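From: Bianca Coman
To: trusa-users
Subject: Re: [trusa-users] Planner keeps rejecting handover poses near the second arm

Hi Ionuț, hi all,

Sorry for the slow reply, I wanted to try a few things on our own bench before saying anything silly in front of the whole list. Quoting the part of your message I'm going to ramble about:

> We run two arms over one table with Trusa 18 and the wrist camera
> feeding the scene monitor. Arm A holds a box near the table, arm B
> should come in and take the other end. Planning for B fails nearly
> every time with "start state in collision", even when B is nowhere
> near anything. If I turn the scene monitor off, it plans fine, but
> then of course it has no idea where the box is.
> I have raised the planning timeout from 500 to 3000 ms with no
> change. Is this a planner problem or am I feeding it garbage?
> Ionuț Furtună

I'm fairly sure it's the second one, and please don't feel bad, we fed ours garbage for most of March! The timeout won't help you, by the way. A start state in collision is refused before the search begins, so you could give it all afternoon and get the same message back. I'd put it back to 500.

What I think is going on is the self filter. The wrist camera sees its own gripper all the time, and if the mask is even a little too small, a thin rim of finger points leaks through and gets written into the occupancy map as an obstacle. The planner then looks at the arm, looks at the map, and quite sensibly decides the arm is already touching something.
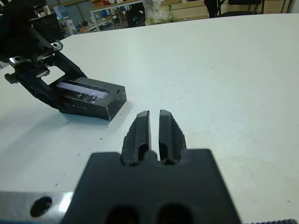 The other half of the trouble is the arm that's holding the box. If your filter for B only knows about B's links, then everything belonging to A ends up in the map as one big lump, box included, and you can't allow contact with the box without allowing contact with the arm too. Đỗ (Định, are you still reading the list?) wrote the patch that lets you pass both robot descriptions to one filter, and it's been in the tree since build 537. You do need both arms' joint states on the same clock. Ours weren't, and the mask trailed behind the moving arm like a bad shadow in a video game.

So, the order I'd try things in:

Set filter_padding a bit larger for the finger links only. If you pad the whole arm you'll eat up the table next to it, and then B will happily plan a path through the table. Ask me how I know.

List both arms under filter_robots, and check the time stamps before you believe anything you see in the viewer.

Attach the box to A as a proper object, with its own shape, and add it to the allowed contacts for B's fingers. Only the fingers, please.

Clear the map once after all that. The old points stay in there until a ray passes through them, and a camera on a wrist doesn't always look where you need it to.

One more thing I nearly forgot. Shiny black surfaces and clear tape are miserable for depth cameras, ours gives holes on one and floating specks on the other. Afonso Nogueira posted a small speckle filter here a while back that drops any cluster below a minimum size. It's in the contrib folder under his name, and I'd run it ahead of the map update. Start low with the size, or it'll throw away real things as well.

If none of this gets you anywhere, could you post the output of the monitor's dump command along with your filter config? Cornel Grecu has been asking for a failing case with two arms so he can turn it into a regression test, and I think he'd be delighted with yours.

Good luck, and do let us know how it goes!

Warmly,
Bianca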